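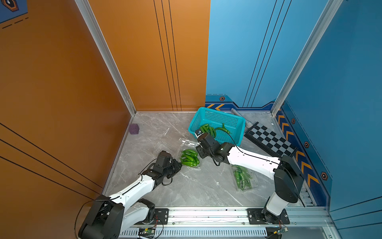

Two arms, one basket and the chillies, from above.

Robot Safety and Fault Technician
Illatell, Wogan site
Fixed term to the end of February, with a fair chance of more

We are looking for someone to find out why our robots let go of things when they shouldn't, and why they sometimes won't when they should.

The job sits with the produce handling team, who work with pairs of arms on a shared rail. Last winter, in cell 13, the left arm was told to stop and did. The right arm was told to stop and finished what it was doing first, like a teenager with a phone. It crossed into its neighbour's space, the two grippers met over a punnet, and a wrist joint had to be replaced. The door was shut and no one was hurt. It was still the wrong answer to a stop button.

Arash Hashemi traced the fault to a delay in the stop signal between the two controllers, which runs on software we call Urkley. We have fixed the delay we know about. We would like to employ a suspicious person to look for the others.

What you'll be doing
Running stop tests on all 16 cells, and writing down what happened as opposed to what the manual says will happen.
Going through 80 logged faults from the past year, most of them marked "cleared itself". Faults do not clear themselves.
Checking cables, connectors and mounting plates at the start of each shift.
Telling Wyn Nicholas, who runs the site, when a cell should be switched off. She will not argue. This is in writing.
Handling a good many green chillies. Wear the gloves. Do not rub your eyes.

What you'll need
Two years or more of hands-on work with robot arms or similar kit.
Enough wiring knowledge to follow a safety circuit from one end to the other.
Clear written English - your fault reports will be read by people who weren't there and are cross about it.
Programming is useful but we can teach you Urkley. We can't teach you to be bothered by an odd noise.

Hours and pay
20 hours a week over four days, starting at 8 am. Pay is on the Skisach technician scale, point to be agreed on experience. Parking is free, the canteen is adequate.

How to apply
Send a CV and one page on a machine fault you got to the bottom of, including the part where you were wrong. Mark it for Wyn Nicholas at the Wogan office. Shortlisted applicants will be invited to spend a morning with us and a faulty cell - power off until you've signed in.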